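Chapter 4
Two Arms on One Bench

By now you should have one arm that moves when you ask it to, and mostly stops when you ask it to as well. Lovely! In this chapter we're adding a second one, and I'll warn you that it more than doubles the fiddling.

I built my first pair in the shared workshop at Brutgate, on a bench I'd booked for 7 evenings in February and then hung on to for a good deal longer (sorry, Brutgate). The servos were Grikell ones, the control board was a Pristeo, and the brackets came from all over the place. Yours don't need to match mine. What matters is that both arms can reach the same patch of bench, and that they can't reach each other's cables when you've got something wrong in the code.

So before we touch the wiring, think about the layout. I like the arms coming in from opposite sides, with a plain surface between them and a rail round the outside. Grey is kind to the eyes and makes a brightly coloured object easy to pick out, for you and later on for the camera. Keep the middle clear apart from the one thing you're practising with. For most of this book that's a bit of patterned cloth – it's soft, it's cheap, and a clumsy gripper can't do it much harm.

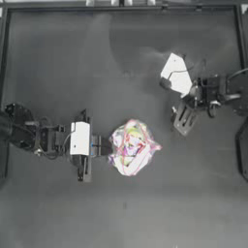 4.1 Where to put the bases

Start with the left arm, as it's the one you already know. Bolt its base down near the edge and swing the arm through its whole range by hand, with the power off. Mark the furthest point the fingertips get to. I use a scrap of masking tape, which comes up again without a fuss.

Now do the same with the right arm, but don't bolt it yet! Hold the base where you think it should go and see how much of the two reaches overlap. You want a shared area a bit bigger than your cloth laid flat. Mine was far too small the first time, and I had to drill a fresh set of holes.

Once you're happy, bolt it down, then check the cables. Each loop needs enough slack for the arm to stretch right out, and no more than that.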